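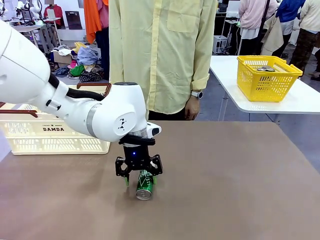 4.2 What counts as tidy

Claims about tidying in the home tend to rest on a picture of the finished room. We doubt that the finished room tells us much. Most of what people call tidying is a run of small decisions about single objects, and those decisions are hard to recover once the surface has been cleared. A drinks can standing upright on a brown tabletop, with a cream plastic basket near the left edge, is about as plain a case as we could find (Figure 3). Even so, it is not obvious what "tidy" would mean for it. The can might belong in the basket, in a recycling bin or exactly where it is. The basket has slotted sides and two brown handles folded along the rim, and it appears empty, so its contents give no hint of what it is meant to hold. The lettering on its front, "DAMDA", is no help to a reader who does not already know the word.

Figure 3. Green drinks can and slotted basket on the tabletop.

The usual answer in the literature is that containers explain themselves. Olis put this most strongly, arguing that an open basket on a table "invites" loose objects and that people respond to the invitation without much thought. We find this hard to accept as it stands. In our own household interviews, people were quite particular about what went into which basket, and several kept one on a table or worktop for months with almost nothing in it. Asked why, they gave answers that had little to do with its shape. It was for post. It was for things going upstairs. It had been for fruit, and they had gone off fruit. An open top and a pair of handles make it possible to put things in and carry them off. They do not settle which things.

Drinks cans raise a further problem. They are light, they are all much the same size, and a full one left unopened looks from a short distance very like one that has been drunk. Yet the two are treated in opposite ways: the first is put away and the second is thrown away. Studies that score tidying by whether the can has left the table take no account of this. The Tirham scoring sheet, which we used in our pilot and then dropped, gives full marks for a cleared surface whether the cans have gone to the cupboard or the bin. One of our households lost an unopened pack to the recycling in the first week and still scored well. We do not think that household would agree with its score.

It might be said that such cases are rare and wash out over a large enough sample. Perhaps they do. The Tirham set has 500 entries, which sounds like plenty, but the entries are tables, and a table with one misplaced object counts the same as a table buried in them. We went through the written notes for the entries marked "fully tidy" and could not tell, for a good many, where anything had been put. "Cleared" was the commonest note. In some it was the only one.

There is also the matter of what is left out altogether. Sukier, writing in 1995, complained that research on housework stopped at the edge of the table, and the complaint still holds. Objects move between surfaces. A second table standing behind the first is a perfectly good place to put something down, and in the homes we visited it was often the place where things ended up. Clearing one surface on to another was described by the people doing it as tidying, by other members of the same household as moving the mess, and by our coders as both, depending on which of them was asked. We could not get agreement on this point and have stopped trying. The category "transferred" was added in June and is reported separately in Table 5.

Magalhães takes a gentler view and suggests that tidiness should be judged by whether a thing can be found again when it is wanted. This has the merit of asking the people who live there. We tried it in six homes, with mixed results. Keys, chargers and scissors worked well enough. Rubbish did not, as no one goes looking for an empty can, and neither did anything that people were glad to see the back of. A measure that works for scissors and fails for cans covers perhaps the easier part of the job.

We therefore make a smaller claim than the work we build on. For each object we record where it stood, what was within reach that could have held it, and where it was put, and we ask the person afterwards whether that was the right place. We give no overall score. Reviewers of an earlier draft asked for one, and we understand why, but every way of adding the answers together hid the disagreements we had gone to the trouble of collecting. The cost is that our results are awkward to compare with earlier ones. Readers who want a single figure for how tidy a room is will not find it in this paper, and we would ask them to look hard at how such figures were reached elsewhere.

One weakness should be stated plainly. Asking people afterwards gives them a chance to defend what they did, and some clearly took it. Answers given on the day were shorter and less sure than answers given a week later, by which time nearly everyone had a system. We have used the answers given on the day throughout, except where noted in Section 6.

Filed under: Home and Everyday Life, Research Methods
5 comments | 6 shares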